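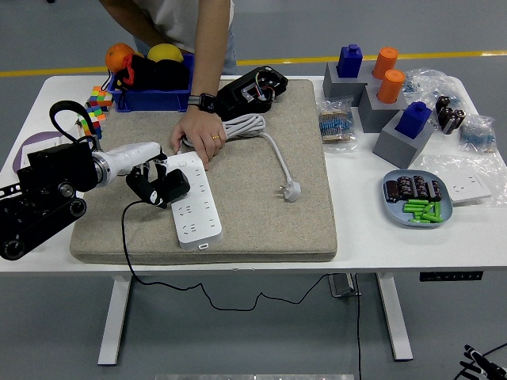

On the workbench: a power strip, tools and electronic parts.

Treloar Corridor Rezoning – Progress Report to the Brandberg Fund
Prepared by Consolacion Talavera, project lead
Period covered: April through July

Where we stand

The draft zoning text for the Treloar corridor is finished, and it went to the city planning office in July. When we wrote to you in the spring we had an outline and a lot of sticky notes, so this feels like a big step! The draft covers 318 parcels between the rail underpass and Vidden Street, most of them zoned light industrial since the 1960s and a good many of them now used for something else entirely.

The main change is a new mixed-use district that lets housing go above shops and small workshops without a variance. Building heights step down toward the existing houses on the east side. Parking minimums are gone for lots under a quarter acre and cut in half for the rest.

What we heard

We mailed a survey to every address within three blocks of the corridor and got 889 back, far more than we had hoped for. People wrote in the margins, stapled extra pages and drew maps (some of them very good maps). The strongest support was for keeping small repair and fabrication shops in place. The strongest worry was truck traffic on Vidden Street, especially before 7 a.m., and the draft now limits loading hours there.

Height was harder. We held two open houses, and at the second one the room was split over the six-story limit near the underpass. We have brought it down to five in the draft, with a sixth floor allowed if at least a fifth of the units are priced for lower incomes. Neither side loves it yet, but both have stayed in the conversation and I'm really encouraged by that.

Mapping work

Plusudance, our mapping contractor, delivered the parcel base map and the shade study. Both are posted on the project page. The flood layer is late. The county changed its drainage data in June and Plusudance had to start that part over; we expect it in September. The draft text doesn't depend on it, but the hearing packet does.

Budget

Spending is on track except for printing and postage, which ran over thanks to all those surveys. We covered the difference from the travel line. We would like your approval to move the rest of that line to interpretation services for the fall meetings, where we have had requests for Spanish and Amharic.

Next steps

Staff comments from the planning office are due in late August. We'll revise in September, send notices to all corridor owners, and ask for a hearing date in October. I would also like to get 100 residents out on walking tours before the hearing – the first route is already marked, starting at the underpass and ending at the old Treloar depot.

One item needs a decision from you: the second grant payment is tied to the flood layer, and we are asking to tie it to the draft text instead. A short letter from the fund would be enough for our accountant.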